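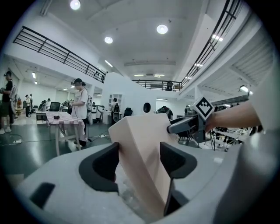

Open Shelves, Closed Arguments: Storage in a Double-Height Room

The main floor at Patolham has a white ceiling, round ceiling lights and a mezzanine with black railings. It is a good room to stand in and a difficult one to store things in. My position is that a room of this type should keep its working stock on open shelving, at floor level, and that the usual case for closed cabinets is weak.

The usual case is visual. Closed fronts give a large flat surface, and a white interior looks calmer with fewer edges in it. I accept this. I do not accept that it should decide the matter, because a cabinet front also removes information. A person who needs an item must remember which door it is behind or open doors until it appears.

I kept a log of retrievals across two storage layouts, one with doors and one without. It covers 1,392 retrievals. With doors, 228 of them involved opening at least one wrong compartment. With open tiers and the same stock, the count of first reaches to the wrong shelf was 194. That difference is small, and the advocates of doors are entitled to say so. The larger difference was in returns. Items came back to the correct open shelf far more often, as the gap they had left was visible from across the floor.

Tiered shelving suits bulky, irregular objects. Headgear is the standard difficult case: it does not stack, it rolls, and its straps catch on whatever is next to it. One row per tier, with dark items kept together and light items on a lower tier, is easier to read than any label. Mixed tiers are tolerable if the exceptions are few and differ clearly in color.

Cubbies are a separate matter. A wall unit with square compartments works for personal items and for small sets that must stay together. It works poorly for anything wider than the square, and people will force it. The Grosard catalog treats cubbies and shelves as interchangeable. They should be specified separately, from a list of what will be kept in each.

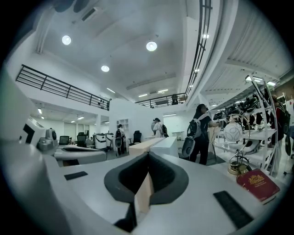 Counters are where most storage plans fail. A long white counter with a wooden edge is a work surface, and every plan I have reviewed eventually fills it with stock. The plan for Diltley reserved 20 positions on the counter for small items on the grounds that they needed to be near at hand. A counter used this way has to be cleared before it can be worked on, and the cleared items have no address to go to.

Small, valuable, flat objects need the strictest rule. A passport or a card can lie on almost any surface, so it ends up on all of them. I would give such things one shallow tray and permit no second location. Decorative pieces can stay out, provided they have a fixed stand — a sphere without one is a maintenance item.

Tables under cloth should hold only the task in progress. A checkered cloth hides small objects better than a plain one does, and I would choose plain wherever parts are handled.

Dust is the remaining objection, and it is a fair one in a tall room. The Xaba guidance answers it with doors. I would answer it with a weekly wipe of each tier on Friday, top tier first, and shallower shelves at the next purchase.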